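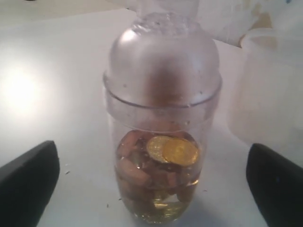
Hưng Trương wants to know why you can't just tell a robot what to do. Like, out loud. "Pick up the cup, please." Janka Tichý asked the same thing and so did lots of other kids, so let's go, quick!

Short answer: a robot arm doesn't know what "pick up" means. Or "cup." Or "gently." You learned all that when you were a baby, by grabbing everything in the house and dropping most of it. A robot arm has motors and that's about it.

So people SHOW it. Two main ways.

Way 1: By hand

You take hold of the arm and move it yourself. A bit like when a grown-up held your hand to help you write your name. Inside each joint (a joint is a bendy bit, like your elbow) there's a sensor that keeps track of how far it has turned. The computer writes all of that down. Later the arm can play the same moves back.

Good things: easy to understand, you can feel it working. Bad things: you're standing in the way! If the robot has a camera, your big elbow is in the picture. Then the robot might learn that cups come with elbows. 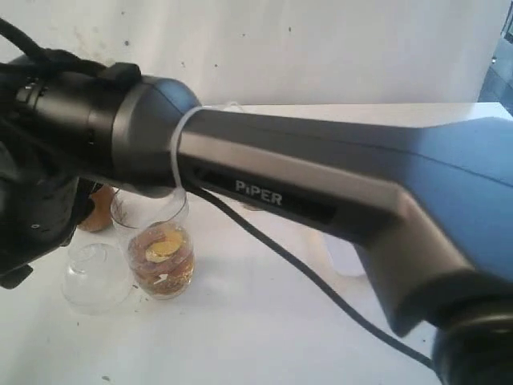 Spot the name on the arm: PiPER.

Way 2: By remote control

Now you stay out of the way. You hold a controller, or sometimes a second little arm that the first arm copies. You bend yours, it bends too. The fancy word is teleoperation. "Tele" means far away, same as in telephone and television.

It's harder than a video game. Really. Your hand can feel when a cup is slippy. Through a remote you mostly can't, so you have to look very carefully and go slow. Teodor Szulc drives the arm at the Dirnville workshop and says his first Monday was nothing but knocked over cups.

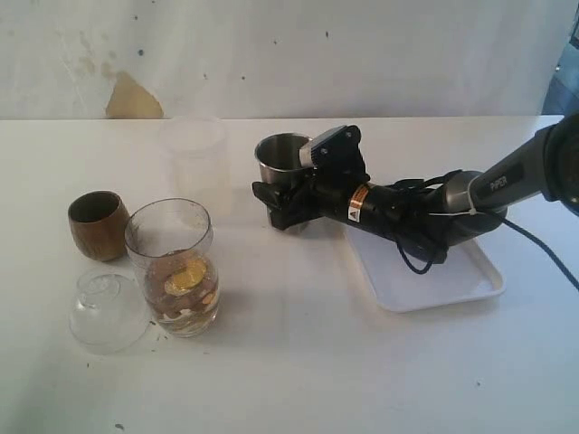
Got it! A gripper holding on to a steel cup.

What does the robot keep?

Two things, over and over. What the camera saw, and how the arm moved. Saw this, did that. Saw this, did that. One go at a job is called a demonstration, or demo for short. A demo might only be 20 seconds long but there are loads of little "saw this, did that" pairs packed into it.

And one demo isn't enough. Not even close. For one job the Dirnville team did 328 demos. For a harder one, 1742!! That's a lot of cups.

Why so many? Becuase the world keeps changing. The cup is here, then it's over there. Steel is shiny. Clear plastic is really tricky, a camera can see right through it and it's hard to tell where the edge is. Coins under liquid look bent and wobbly.

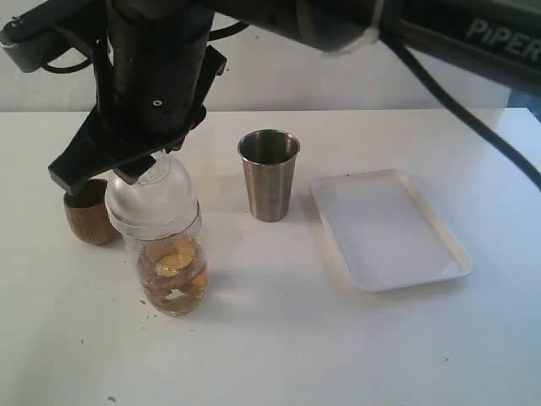
So the people teaching it mix things up on purpose. Move the tray. Swap a glass for a wooden cup. Start the arm from a diffrent spot. After lots of that the computer looks for what stays the same in all the demos, like "fingers go on both sides, then squeeze." That part is the learning.

Does it work every time? Nope. Robots miss. They squeeze air. Then somebody does more demos of just the bit that went wrong.

Try it at home

You need a friend, a scarf and a plastic cup (empty please). Your friend is the robot, with the scarf over their eyes. First hold their arm and guide it to the cup. That's way 1. Now let go and use only words: left, down, stop, close. Swap over. Which was faster?

Words to know

Gripper: the robot's hand, often just two fingers.
Joint: a place where the arm bends or turns.
Demo: one go at showing the job.
Teleoperation: driving a robot by remote.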